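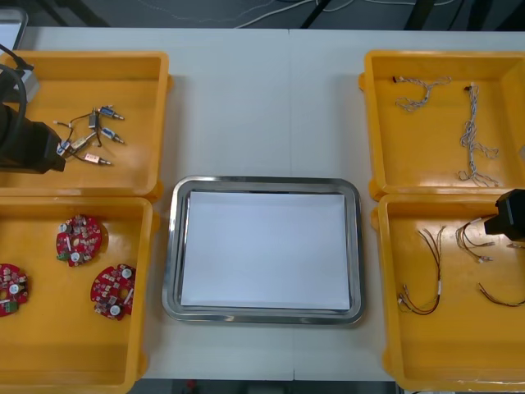
Has anyone here bought the Hulme sticker mosaic box for a child under seven? My niece has a birthday in October and I want something she can do at the table without me doing half of it. I'd sort the pieces by colour first, in shallow yellow trays like these, the kind with raised rims, so they don't end up on the floor. The box says 3000 foam squares and four picture boards, which seems a lot.

tinplate_jo
We had it last year. The squares are small and the backing paper is fiddly. Mine lost interest after one board. The Jumik one has bigger pieces and 156 of them, which is plenty for an afternoon.

Clillero_fan
Disagree. Jumik boards are finished too quickly and the pictures are babyish. Hulme is better value if you spread it over a few weeks — one corner at a time.
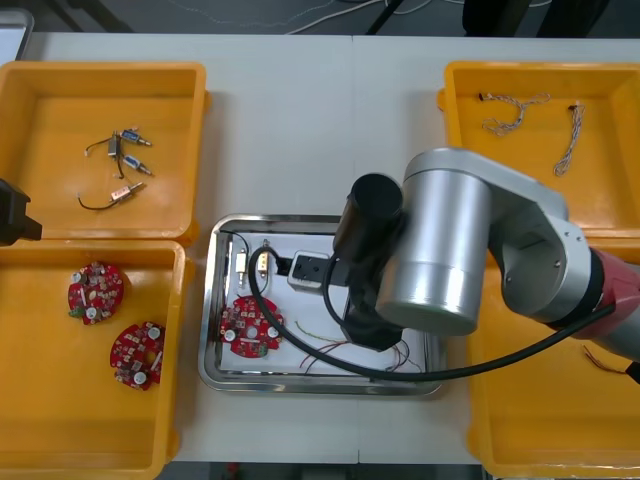
Do the foam squares peel off again if they go on in the wrong place?
They will for the first minute or so, but after that the foam tears and leaves a white patch. Keep a few spares in each colour.

tinplate_jo
That was our problem. She put a row in the wrong place and there were tears.

papercrane1625
Civetti do one with gem stickers and a numbered board. It costs a bit more but the stickers lift off cleanly. I wouldn't give her the Hulme until she's eight.

Clillero_fan
The gems fall off once it's on the wall though. Ours shed them all winter.

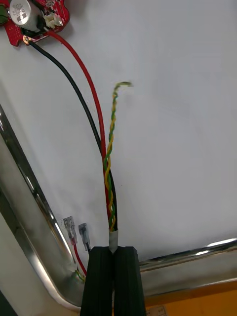

Red circuit board and its wires in a pale tray

papercrane1625
Ours have stayed put. You need to press each one down hard.

Original poster
Thanks all. I'll get the Jumik for now and look at the Civetti next year.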